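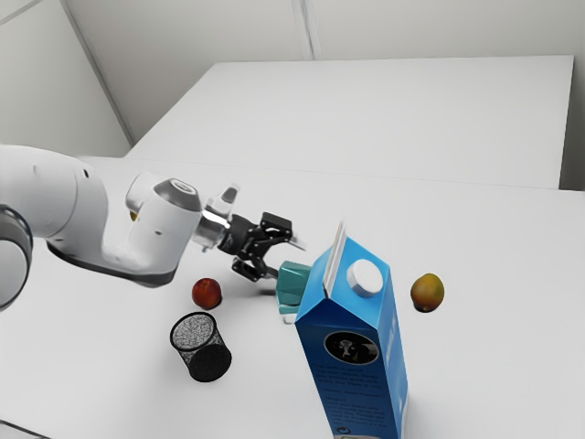

Two-finger linkage vs Unard parallel, in sim first – am I wasting my evenings?

Simulation and Virtual Rigs > Grippers and end effectors

torque_and_chips
Original poster

Before I spend 950 quid of the department's money on a Unard parallel gripper I've been told to show my working, so I'm running it in Feltisard against the ordinary two-finger linkage type. Same arm, same white bench, same clutter: milk carton, a bit of fruit, a black mesh pen cup and a teal faceted pot affair that came with the asset pack and has done more damage to my confidence than any exam.

So far I've done 271 attempts with the linkage gripper, Villska controller, default gains. Fruit is fine. The carton is fine if you go across the narrow way and ruinous if you don't. The pen cup is fine from the rim.

The teal pot is where it all goes to pieces. The fingers come down, arrive somewhere near a slanted face, and the thing skates off. Haven't started the Unard runs yet as I'd like to know the problem is the gripper before I blame it in writing.

Anyone compared the two on angled objects?

mildly_singular
Linkage fingers on a sloping face will always do that. If the fingertips swing in on an arc you're pushing down or up as well as in, and the object takes the hint. A parallel one closes along a line. Buy the Unard, go home, have your tea.

torque_and_chips
I'd love to. My tea isn't the bit being audited.

gearboxgloom
Disagree with mildly_singular, as is traditional. Plenty of linkage grippers keep the pads parallel through the whole stroke. They drift forward a bit as they close, that's all, and you can correct for it in the approach. What does the collision mesh look like on the pot? If Feltisard has wrapped it in a convex hull then you aren't grasping a hollow thing, you're grasping a solid lump with a nice picture of a hollow thing painted on it.

Turn on the collision overlay and look before anybody buys anything.

torque_and_chips
Overlay on. It's a hull. The opening is filled in like a pork pie. I had been sending one finger inside the rim for most of an evening.

gearboxgloom
There we are then. 950 quid, payable to me.

mildly_singular
A hull doesn't explain the grasps across the outside though. Some of the 271 must have been outside grasps?

torque_and_chips
Most of them. Outside ones fail as well, only in a more dignified way. It tips instead of shooting off.

pixelwarden
Can I ask where the grasp pose is coming from? Everyone's talking about fingers and nobody has mentioned the camera. If you're using rendered depth straight out of the simulator, ignore me. If you're estimating from the colour image, then shiny angular things are the worst possible customer.

torque_and_chips
Colour. I'm using the Gill camera model and the pose estimator that ships with it, on the grounds that the real bench will have a Gill and I wanted to suffer early. Have a look at the pot close up and tell me what you'd make of it:

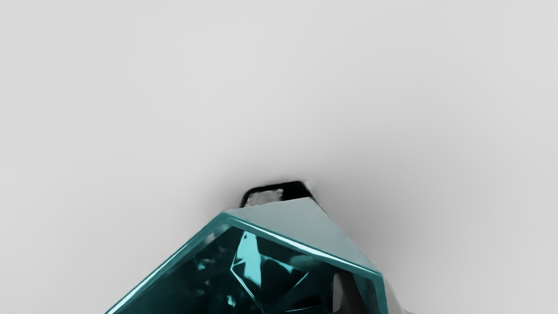
The teal pot, near enough to see the trouble. Bright streaks on the rim, dark mirror inside.

pixelwarden
Well, yes. Half the edges in there are reflections. There's a bright turquoise patch inside with a point on its left, and I'd put money on an edge detector liking that better than any real crease. Meanwhile the pale facet at the back is flat and matte and pale against a pale bench, so the one surface you might sensibly measure is the one it can hardly see.

I wouldn't compare grippers on this object at all until you've fed them the true pose. You're comparing two pairs of hands belonging to a man who's lost his glasses.

mildly_singular
What's the black bit poking up behind it?

torque_and_chips
Can't say for certain from that view. The pot's in front of the lower part. It might be something standing behind or it might be attached to the model somehow, the asset pack has form for both.

mildly_singular
Then your estimator can't say for certain either, and I bet it has included it in the pot. That would shift the centre.

gearboxgloom
Annoyingly that's a good point.

torque_and_chips
Right. Plan for tonight:

Swap the hull for a decomposed mesh. Take the pose from the simulator, no camera. Rerun the linkage gripper on the pot only. Leave the Villska gains alone so I'm only changing everything else.

gearboxgloom
I'd touch one of the gains. Default closing speed in Villska 2 is far too keen for light objects. First finger arrives, shoves, second finger arrives to find the party has moved on. Halve it.

pixelwarden
No, leave it. If you change mesh, pose and speed in one go you'll never know which mattered.

gearboxgloom
I know which matters, that's why I said it.

torque_and_chips
Back. Kept the default speed for the first lot (sorry gearboxgloom) and did 12 grasps across the outside with the true pose and the new mesh. Nine held. Then halved the speed and did another 12, and eleven held. The failure was the same corner as before, where one pad lands on a slanted face and the other lands on an edge.

Put the camera pose back in after that, with the slower closing and the good mesh. Four out of 12. So pixelwarden takes the points and gearboxgloom gets something for effort.

pixelwarden
I accept. Twelve is a small number though, don't put it in a table with decimals.

mildly_singular
Nobody's asked how the Unard did.

torque_and_chips
Ran it this morning before work. True pose, slow closing: ten held. It's slightly worse than the linkage on the pot and I think it's the pads, they're shorter and it really dislikes that corner. On the carton it's steadier, and I could tell that from the way the carton stopped leaning before it left the bench.

mildly_singular
Ten against eleven isn't worse, it's the same number having a bad day. And you can change the pads. I maintain it's the better gripper.

gearboxgloom
It's a perfectly good gripper. It just isn't a cure for a bad mesh and a worse camera pose, which was the complaint at the top.

torque_and_chips
Form now says "purchase deferred pending perception work". My boss has replied asking what perception work costs.

pixelwarden
Try a second viewpoint from higher up before you spend anything. Reflections slide about when the camera moves and real edges don't, so even a crude comparison between two views ought to throw out the worst of it. Gill's estimator has a multi-view setting buried under the calibration menu. It's switched off by default and the tooltip is wrong.

torque_and_chips
Found it. The tooltip says it's for colour balance. Running the pot again now, will post numbers when it's done or when I've thrown the carton at something.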